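Ticket 44: Orange marks on white table and lavender plates
Opened: 7 May 2020
Opened by: Gus Szabo
Location: Strickland building, ground floor, play kitchen table
Item: Totik tabletop, white with gray grid (supplier Horkby)
Related items: Trinach plates and mugs, orange vegetables from the market set
Priority: Low
Status: Open, monitoring

Problem as reported

The white table keeps picking up orange marks. They are small. Mostly they are specks, and now and then there is a thin streak that looks like something was dragged. The same color shows up on the lavender plates, where it is easier to see from above than from the side. I wiped the table at the end of the day and found new marks after the next use.

The marks only seem to turn up where the orange vegetables get handled. The mug has none on it inside or out. I have not found any on the chairs or the floor.

No food is served at this table. There is a sink across the hall and people do eat in that room, so I can't rule out that a plate was carried over there and came back with something on it.

What I want to know is whether this is color coming off the vegetables, something sticking to the tabletop finish, or plain dirt from a previous use. If it is color coming off, I would like to know before more of the set is bought in September.

The thin streak on the grid side of the table, the one that runs at a slant and could pass for a sliver of carrot, is typical of what I mean. Specks on the plate are much smaller.
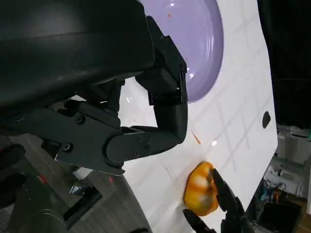

Checks done before opening the ticket

Dry cloth on the table: took off most of the specks. The streak moved a little and left a faint edge.

Damp cloth on the table: took off the rest. No shadow left on the white. The gray lines were not affected.

Dry cloth on the plates: no good. The cloth slides over the specks and leaves them where they are.

Dish soap and warm water on the plates: worked, with a soft brush along the inside of the rim.

Checked the vegetables by hand for loose bits. Nothing obvious. The lobes are hard to inspect down in the grooves.

Looked for anything orange stored nearby. There is a box of markers in the cabinet with an orange one in it, cap on tight.

Reply from Horkby support

Thanks for the details. A few questions so we can narrow it down.

Is the finish on the tabletop dull or rough to the touch anywhere the marks appear? The surface should be glossy all over. A worn patch can catch color that would slide off the rest.

Has anything stronger than dish soap been used on it? Glass cleaner is fine. Scouring powder is not, and neither is any abrasive pad, including very fine ones. We have had customers use 2,000 grit paper thinking it was safe for polishing. It takes the shine off and the table will mark much more easily afterward.

Are the plates stacked while wet?

Please also run the transfer test. Rub a clean white cloth on one vegetable with light pressure, first dry, then on a fresh part of the cloth with a little water. Do the same with a second vegetable from the set. Tell us which part of the cloth picks up color, if any.

The plates and mugs are not ours, but we are happy to look at everything together if it helps find the cause.

Reply, Gus Szabo

Answers in order.

The finish is glossy all the way across. I put my hand flat on it and went over the whole top, including the wavy edge, and there was no rough patch. With the ceiling lights on you get a clear reflection, which I take as a good sign.

Nothing stronger than dish soap from me. I asked the evening cleaner and she uses glass cleaner and a microfiber cloth. No pads.

The plates were being stacked wet. I have stopped that and bought a rack.

I have not done the cloth test yet. I want to wash everything first so that I start clean, otherwise I will be picking up whatever is already on the vegetables.

One more thing I noticed while going over the plates. The specks are not all the same shade. Some are a plain orange and some lean more to red. On the pale purple they look darker than they do on the white, so part of that may be my eyes. They turn up on the flat part as well as out toward the rim.
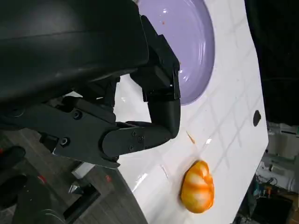
I also measured how long a plate needs on the rack before it is dry underneath. With the window closed it took the better part of an hour. There is a ridge on the bottom that holds water, so I now tip them once halfway through.

Test log, Gus Szabo

Test 1. Dry cloth on the first striped pumpkin. Light pressure, going round the widest part. Result: cloth stayed white.

Test 2. Damp cloth on the same pumpkin. Result: very faint orange on the cloth. I had to hold it up to the window to be sure.

Test 3. Dry cloth on the second striped pumpkin. Result: one small crumb of orange on the cloth. It came from near the top. It is soft and flattens when pressed.

Test 4. Damp cloth on the second pumpkin. Result: same faint color as test 2, maybe a bit stronger.

Test 5. Damp cloth on the marker, cap off, for comparison. Result: a bright mark that spread into the cloth. Does not look like what is on the table.

Test 6. Pressed the crumb from test 3 onto a clean corner of the tabletop and dragged it with a fingertip. Result: a short orange streak, close match to the one I reported. Wiped off with a damp cloth and left nothing behind.

Based on tests 3 and 6 I think at least some of the marks are crumbs of the orange material and that the streaks are crumbs that got pushed along. Tests 2 and 4 say there may be a little loose color too. I don't think the table is at fault.

I can't say that covers the redder specks on the plates. Nothing in the tests came out red.

Reply from Horkby support

That is a useful set of tests, thank you. We agree the finish sounds sound. If test 6 wiped off clean, then the top is doing what it should.

For the pumpkins, we suggest a cold hand wash with a drop of dish soap and a full day of drying. Please don't use the washing machine until you have asked the maker. After drying, go over the tops with a strip of masking tape to lift any crumbs. Repeat the damp cloth test once they are dry.

You mentioned the plates on the phone as well. If they are being set down between the pumpkins, that is where we would expect crumbs to collect, with the raised rim holding them in.

On your side question about the cable hole near the far edge: yes, a cap is available in black or white. It presses in from above and needs no tools. Order it as a spare part and give the table model.

Reply, Gus Szabo

Pumpkins are washed and drying on a towel in the storeroom. I ordered 2 black caps so there is a spare.

You are right about how the plates get used. The usual layout is a plate in the middle, a pumpkin to one side of it and the mug farther back, out of the way. It makes sense that the plate ends up with more on it than the mug does.
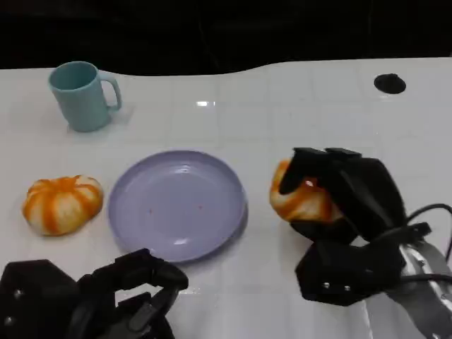
The water I washed the pumpkins in turned slightly orange and had a few bits at the bottom. I poured it through a coffee filter and kept the filter in an envelope with the ticket number on it. The bits are the same soft orange as the crumb from test 3. No red.

I also tried the tape. The first strip from each pumpkin had crumbs on it, the second strip was nearly clean.

Changes made for now

Table gets a damp wipe after each use, then a dry one. The dry wipe alone was pushing crumbs around.

Plates go in the sink at the end of the day and onto the rack. No wet stacking.

Pumpkins are stored in their own bag. They were in the same bin as the rest of the market set.

Plates stay at this table. I put a note on the cabinet door asking people to use the ones from the other kitchen for food.

Still open

Repeat of the damp cloth test on both pumpkins once dry.

Source of the redder specks. I will check the plates before the first use next time so I know whether they start clean.

Cap for the cable hole, waiting on delivery.

Decision on buying more of the set. On hold until the repeat test is done. I have written to the seller to ask if the material is meant to shed at first and will paste the answer here when I get it.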